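Flurkmont Open Day: Frequently Asked Questions

When is the open day?
21 February 2019, from 10 a.m. to 4 p.m. The last tour starts at 3 p.m.

Do I need to register?
Yes, if you want a tour. Each tour takes 16 people and the places are given out in the order we get the requests. The talks in the main hall have 200 seats and need no registration.

What will I see?
The tour covers the packing line, the Marikar test cell and the hand work area. The packing line runs at normal speed during the open day and handles 3,000 parcels a shift. In the test cell, staff show how a Marikar arm is taught a new pick, and visitors can ask for a pick to be repeated.

How long is the tour?
Two hours with the break. There is a lot of standing. Folding stools are available at the front desk.

Can children come?
Children 12 and over can join the tours with an adult. Younger children are welcome in the main hall only.

Can I get close to the robots?
You stay behind the yellow line while an arm is running. At the end of the test cell visit the arm is powered down and you can walk up to it.

Why is there a hand work area on a robot tour?
Small, soft and thin items are still the hard part for our machines. We film people doing these jobs at a table, from head height, and use the recordings to train the Cinditz software. Visitors can watch a session and then ask questions.
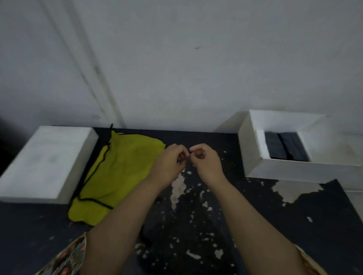 Sessions are short, with a pause between them, so please hold your questions for the pause. Talking at the table ends up in the recording and the take has to be done again.

Can I take photos?
Yes in the main hall and on the packing line. Please do not take photos in the test cell.

Is there food?
Coffee and water are free. Lunch is sold in the canteen until 2 p.m., cards only.

How do I get there?
Take the bus to Nastden and walk five minutes along the canal. There are 25 visitor parking spaces behind the building, and the gate closes when they are full.

Is the site accessible?
The whole tour route is step-free. If you use a wheelchair, tell us when you register and we will hold a parking space by the door.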